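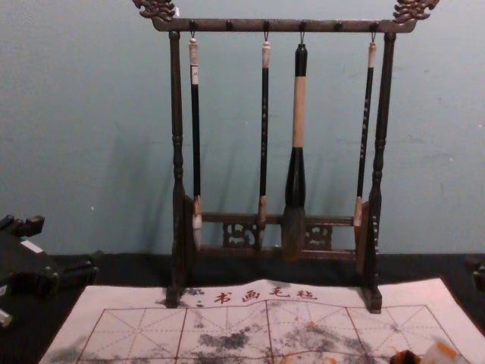
Hywel Jarman's objection to an earlier draft was that hanging a brush on a peg is too small a job to say anything about household work, and that a machine which cannot clear a dinner table has no business at a writing desk. We take the point on scale. The job is small, but it combines a thin suspended object, a hook with little clearance, and neighbors that swing when touched, and the same combination is found in key racks, kitchen rails and coat closets.

**Figure 1.** Brush rack and felt writing cloth. Four brushes hang from the crossbar; the second and fifth pegs from the left are free.

### 4.2 Returning brushes to the rack

The rack in Figure 1 has six pegs along the underside of the crossbar. Brushes differ mainly in the size of the head. Three of those shown are thin, with dark shafts and pale caps. The other is a large-character brush whose head hangs lower than the rest, in front of the openwork of the lower rail.

A trial starts with one brush lying on the cloth and ends when the brush hangs freely from a metal hook and the grippers are clear of the posts. A trial is void if any other brush falls. We logged 664 trials with the Dirnel controller over 9 sessions, using the same start poses as Sepúlveda. Operators could stop a trial but could not correct it.

Grasping was rarely the problem. Most failed trials were lost in the last stretch of travel, where the loop at the end of the shaft has to meet the hook and the controller has only a partial view of either. Contact with a neighboring brush was the next most common cause – the large brush was the usual one struck. Retrying at once made matters worse, and we added a pause of 3 seconds to let the rack settle.

Leonie Sutcliffe repeated the last session by hand, wearing a thick glove on one hand only, and still found the hook easier to feel than to see. The Zundine wrist sensor was too coarse to give the controller a comparable signal. We do not regard the chore as solved. A person would still have to check the rack afterward, and at present that takes about as long as hanging the brushes. Section 4.3 repeats the trials with the Hurnora sensor in place of the Zundine unit.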